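**Water pressure drops at kitchen tap, Edstead, first floor**

Status: open, waiting on part
Raised by: Nii Amegashie
Assigned to: Building services, Astton
Priority: normal

**Reported**

Cold tap in the first floor kitchen runs fine for a few seconds and then falls to a thin stream. Hot tap is normal. Started in February, after the mains work in the road. The dishwasher on the same cold feed now takes much longer to fill and has twice stopped with a fill error. Toilets and the ground floor sinks are not affected.

**Log**

*Services, first visit*

Unscrewed the aerator on the cold tap. Some grit in the mesh, rinsed it and put it back. No change. Ran the tap without the aerator: same drop after a few seconds, so the aerator is ruled out.

Isolating valve under the sink was fully open. Turned it off and on again a few times in case of debris. No change.

*Nii*

Still the same this morning. It seems worse before 9 am, when the showers are in use, but it does it in the afternoon as well. Can you check whether the filter under the sink was changed last year? There is a sticker on it but the date has rubbed off.

*Services, second visit*

Filter housing is a Tokow single cartridge. The cartridge was brown and had clearly not been changed for a long time. No record of a change in the old tickets either. Fitted a new one and flushed it through.

Flow test with a measuring jug and a stopwatch, cold tap fully open:

- before, old cartridge: 2 litres in 58 seconds
- after, new cartridge: 2 litres in 41 seconds
- cartridge removed, housing empty: 2 litres in 40 seconds

Better, but still poor. The filter was part of it and is not the main fault.

*Services*

Put a gauge on the cold feed at two points. Upstream of the pressure reducing valve in the riser cupboard: 290 kPa with the tap closed, hardly moves when the tap is opened. Downstream of the valve: 200 kPa with the tap closed, falls to less than half of that after 3 seconds with the tap open. The valve is sticking. It is a Grgić and looks original to the building.

Tried the adjusting screw a full turn each way. Static pressure followed it, the drop under flow did not improve. Screw put back where it was.

Took the strainer out of the valve body. Full of scale and fine grit. Cleaned it and put it back. The drop is slightly slower to arrive but ends up at the same figure. The seat is probably worn or has grit in it.

*Nii*

Thanks. Is it safe to keep using the dishwasher in the meantime? And do we need to boil anything?

*Services*

Dishwasher is fine to use. If it shows the fill error, open the door, wait a minute and start it again. Nothing needs boiling, this is a pressure fault only. Please run the cold tap for a little while first thing in the morning.

Replacement valve ordered. The cold water to the first floor will be off for most of a morning when it is fitted. A notice will go on the kitchen door beforehand.

**To do**

- fit new valve, repeat the gauge readings and the jug test
- add the filter cartridge to the yearly maintenance list
- write the fitting date on the housing in paint pen
- close the ticket once Nii confirms

**Attachments (1)**
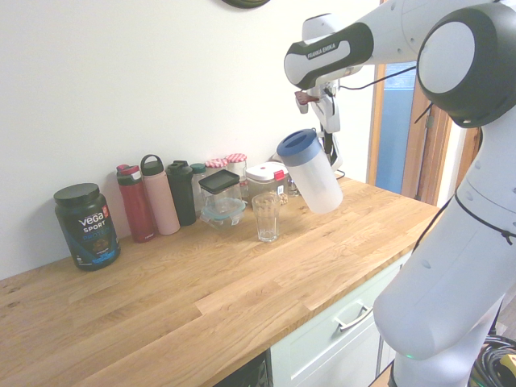 Kitchen worktop, pitcher and glass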